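Re-grouting staggered wall tiles, do it or leave it??

grout_expectations
Posted: 27 April 2024
Ok quick one before work. Bought a unit in Sturley, previous owner tiled half the joint in those long rectangular ones, staggered, sort of greyish pink. Grout's gone crumbly near the floor and a brown colour I don't love. Quote to rip out and redo is 149 a square metre which, no.

Can I rake it out and regrout over a weekend or am I kidding myself. Never held a grout saw. Same sort of layout as this but mine's older: 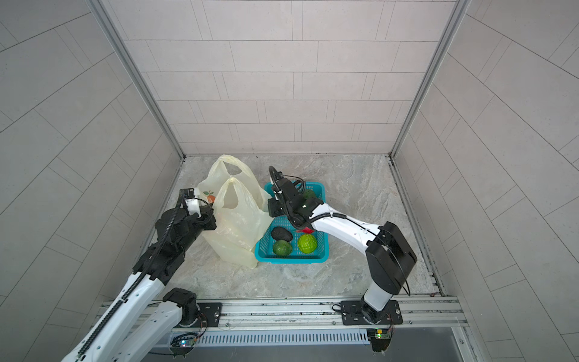

Staggered rectangles, pale grey-pink, marble-look floor

Happy to be told to leave it alone. Partner reckons leave it.

Flirkby Col
Do it. Not hard, just boring. Get an oscillating tool with a carbide blade, do the long horizontals first, then the short ones by hand. You WILL chip a tile, buy spares if you can match the colour. Mask the floor.

mrs_undercoat
Disagree with Col. Crumbly at floor level says damp to me. Check that before you spend a cent on grout. I regrouted ours in June a few years back, looked gorgeous, all fell out again by the next winter – leaking shower tray next door. Whole lot wasted.

Flirkby Col
Could be damp, could be a cheap mix with too much water in it. Seen both. Tap the bottom row with a screwdriver handle, if it sounds hollow you've got a problem. If not crack on.

grout_expectations
Tapped. Two sound a bit drummy?? rest fine. No shower anywhere near, other side's the hallway.

mrs_undercoat
Two is two. Pull those and look behind.

Flurina Leitner
Tiler's daughter here, not a tiler. Dad always said corners get silicone, never grout. If yours are grouted that's probably half the cracking. Colour matched silicone in the corners and along the floor join, grout everywhere else. Also don't go bright white with a pinky tile, looks like a dentist. Go warm grey.

Floor join is where mine goes grubby too.
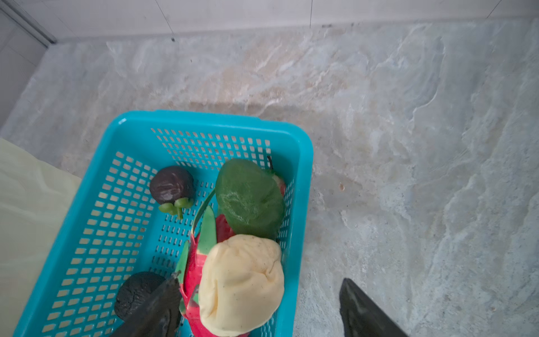 Flirkby, June

Same marble-look colour as I've got in the laundry, and the pale ones show every bit of gunk along the skirting. Seal your grout, wait the full time on the packet, then seal it again.

Flirkby Col
Sealing twice is overkill on a wall. Once is plenty.

Flurina Leitner
Not down low where the mop goes. Did ours once, brown again inside 4 months. Twice, been good since.

Alois Kaufmann
What brand is everyone using? De Graaf premix went lumpy on me half way through the tub. Lusent powder was fine but sets fast, mix small batches. Fist sized. I did 12 batches for one wall and was glad I did.

mrs_undercoat
Premix is for people who like doing jobs twice.

Alois Kaufmann
Harsh but ok

grout_expectations
Right so – pull the two drummy ones, have a look, silicone in the corners, warm grey, small batches. What's the damage for tools? I've got 300 to play with all up and that has to include a new bucket because the old one has cement in it.

Flirkby Col
Easily. Hire the oscillating tool if you don't own one. Blades are the dear bit, get the good ones, cheapies go blunt on the first row. Rubber float, two sponges, knee pads. Don't skip teh knee pads.

mrs_undercoat
And a mask. Dust is foul. Shut the bedroom doors.

grout_expectations
Pulled one. Bone dry behind, just hardly any adhesive on it, four little dabs. Partner now says she never said leave it. Off to the hardware shop, back later with colours

Flurina Leitner
Dabs! Dad would have a fit. Full bed of adhesive when it goes back on pls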